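2022-04-03
Flindadham workshop, textiles bench

Started the day by finding that the label had fallen off the grey sample again. Safety pins from now on. The adhesive tags were bought in a fit of optimism and will be used up on box lids, where they only have to stick to cardboard and might manage it.

Washing test, carried over from last week. Three squares of the same wool, cast on 40, garter border, moss stitch in the middle. A went through the cool wool cycle, B was done by hand in the sink, C went in at 40 degrees with the tea towels because I wasn't concentrating. A and B are near enough the same size as when they started. C would make a decent coaster. I have written "deliberate control" next to it in the results table and would ask colleagues to respect that.

Babak Salehi has been through the blocking notes and objects to my word "generous" for how far to pull the edges out. He wants centimetres. He is right, and I've put centimetres in, and the sheet is now much duller to read. He also asks that whoever has the long tape measure bring it back. I have the long tape measure. It will reappear on its hook overnight and we need say no more.

Yarn store: the Brivora cones are moved to the lower shelf, where they can fall off without hurting anyone. Dernel leftovers are in the biscuit tin. Some of these are lengths no sane person would keep, and I kept them. There are 19 balls of the undyed and they do not all match, whatever the invoice believes. I've held them up at the window in two batches and sorted them into "cream" and "other cream".

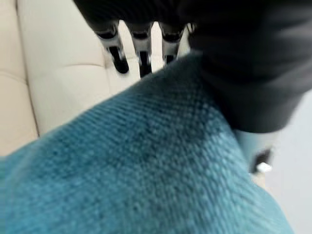
Folding is the matter I keep putting off, so I spent the rest of the morning on it. The thick knits have been going on the shelf in quarters, which gives a hard crease down the middle and a stack that leans like a drunk at a bus stop. Rolling is kinder to the stitches but takes up the whole shelf. The teal knit is a good one to argue over, being soft and thick enough to heap itself into a lumpy ridge when it isn't laid flat, and the pattern of small bumps shows up best in the middle. In the bunched parts it goes darker but the detail still shows, so any checking for snags wants doing with the thing spread out.

Tried it three ways on the long table, using the heavy grey throw:
Quarters – neat for the length of time it takes to turn your back.
Thirds, then rolled loosely – best so far. No hard crease, sits on the shelf, can be lifted out without bringing its neighbours along.
Rolled over a cardboard tube – lovely, except that we don't own enough tubes and I'm not eating that much kitchen foil.

Going with thirds. Seam side in, fringe (if any) tucked at the second fold. The Baumgart method card says to interleave with tissue. We have 10 sheets left, all of them previously used by someone with strong hands, so tissue goes to the lace only and the rest can be brave.

Moths: none in the traps. I distrust this. The cedar blocks have stopped smelling of anything, so they've been sanded and put back, and the drawer now smells like a pencil case. Check again end of April.

Pilling on the loan blankets. The electric shaver takes it off quickly and took a small piece of blanket off with it, brown one, near the corner, darned before lunch in a brown that is very nearly that brown. The comb is slower and has no opinions. Comb only, please, for anything with a raised stitch.

To do:
Reorder tissue, 100 sheets, acid free, and hide it.
Redo the C square properly at 40, without tea towels.
Ask Babak whether the blocking pins are stainless. The rust mark on the mat says some of them aren't.
Type up the folding sheet, thirds method, with a drawing. My drawing of the tuck currently looks like an envelope being sick.
Tape measure.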